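Maintenance Notes: Re-laying the Sheet and Re-seating the Arms

Posted Jan 25, 2020 by Santino Acuña

The two-arm cell known in our workshop as Tveit was withdrawn from use for a short period of maintenance, and I have been asked by several readers to record how the work is carried out. The following applies to Tveit only. The older cell, Bratetberg, has a different base and a different set of faults, and I hope to treat it separately.

Tveit is used for small-object handling. Its task at present is the placing of earbuds into their charging cases, and the tolerances are narrow enough that a slight shift in either base plate becomes evident at the fingertips. In May the left arm began to close a little to the near side of the earbud it was sent to collect. The first response was to adjust the software offsets. I do not recommend this. The offsets were altered on three occasions before the fasteners at the base were inspected, and one of them was found to have backed out by half a turn.

The order of work is now fixed. Power is removed from both arms, and each arm is supported by hand while the brakes are checked. The base plates are then examined where they sit over the front rail. Fasteners are loosened one at a time, cleaned, and tightened again in a crossing pattern. After 22 sessions the check is repeated, whether or not any fault has been reported. Our service book, which was begun under the Skitenley project and has been kept up since, holds 567 entries, and a good many of them concern these same fasteners.

Cables are the second item. Each arm carries a mauve cable that runs past the wrist, over the elbow and back down to the base. The loop must be long enough to allow the full reach of the wrist and short enough to stay clear of the fingers. I set it by moving the wrist slowly through its range with the motors off. Ties are replaced at 600 hours. The cable itself is replaced at 1000 hours, even when the jacket appears sound.

The printed sheet is laid last. Work surfaces and wall coverings in this cell are changed at intervals so that the vision software does not come to depend on a single background. A sheet must lie flat, as a raised edge will catch a fingertip on a low approach. I start at the back joint and smooth toward the front rail. The current sheet is a floral one from Nukham, and it has been easier to lay than the heavier sheet it replaced, which held its creases for days.
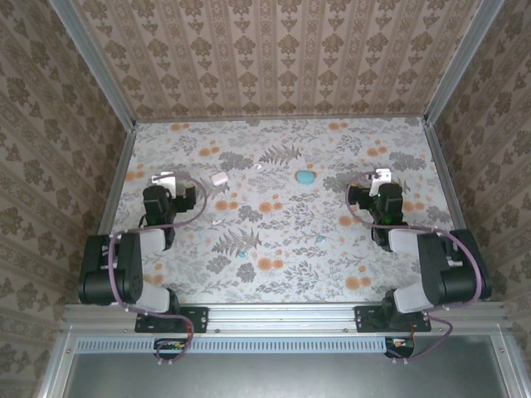 Tveit with the floral sheet laid, both grippers empty and pointing to the work, two cases and four earbuds set out.

With the sheet in place, the arms are sent to their rest positions and the grippers are opened and closed ten times without a load. A short placing routine follows, first with the left arm and then with the right. Any error at the fingertips is entered in the service book before an offset is touched.

One matter remains open. The left arm makes a faint click at the elbow when it returns from a long reach. It was present before the work and is present now. The housing has not been opened, and I would prefer to read the maker's service sheet again before doing so.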